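The Halden Run

The Halden Run is a low-budget British comedy film about two brothers-in-law who try to steal a mobile chip van and end up having to work in it. It was written and directed by Leanne Dunmore and stars Jade Birkett as Moira, the van's owner. It has been called a cult film, mostly by the people who sell it. Evidence for a cult is thin, and several of the claims usually repeated about the film do not stand up well when checked against each other.

Plot

Colin and Petey owe money to a man in Olport who is never shown. Petey has heard that the chip van parked at the Halden turn-off takes more in a weekend than the local bank, and the pair decide to drive it away while Moira is asleep in the cab. She wakes up at the first roundabout. Instead of calling the police she makes them work off the cost of the diesel, and the rest of the film follows the three of them along the coast road to a food fair at Ernholm. The debt, which drives the whole of the first half hour, is settled by a phone call in the closing minutes.

Production

The film was shot in 20 days, according to the press notes. The same notes say that every scene in the van was filmed on the move, which is hard to square with the view through the serving hatch, where the same hedge can be seen in four conversations. Dunmore later said in a radio interview that "most" of the driving was real.

Interiors were filmed at Inskip, in a unit rented by the week. The food fair was also staged there after the weather closed in during October, and the crowd is made up of 166 extras by the production's own count. Anyone who watches the raffle scene closely may wonder where the rest of them were standing. 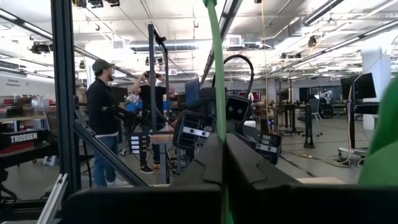
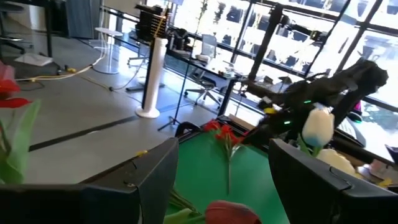
Tulips on a green tabletop (second picture).

The script is credited to Dunmore alone. Early listings gave Birkett a share of the credit, and the dialogue in the scenes between Moira and Petey has a looser sound than the rest, which has led some viewers to assume it was improvised. Birkett has neither confirmed nor denied this. The often repeated story that she learned to fry on a working van for a whole summer comes from a single article, and that article gives no source for it.

Release

The film opened on 2 screens and stayed there for a fortnight. Publicity for the home release describes the first run as "sold out", a phrase that means less than it might, given that one of the two rooms had 396 seats and the other was a function room above a pub. No attendance figures were published for either.

A longer version was put out the following year as the director's cut. It adds a second visit to the petrol station and a song. Dunmore has said that the added scenes restore the meaning of the ending, but the ending is the same in both versions, down to the last shot of the van's awning.

Reception

Reviews were mixed. Birkett's performance was widely liked, and her flat delivery of the line about the pickled eggs is the one part of the film that people tend to quote. Critics were less kind to the plot, and to the brothers-in-law, who are hard to tell apart until one of them burns his hand. The poster carries the words "the funniest film of the year" without saying who wrote them, and no review containing the phrase has been traced.

Sequel

A follow-up, Return to Ernholm, has been announced three times. The first announcement promised the full cast, the second only Birkett, and the third did not name anyone. A short teaser exists, made up of footage from the first film with a new voice-over. No filming is known to have taken place.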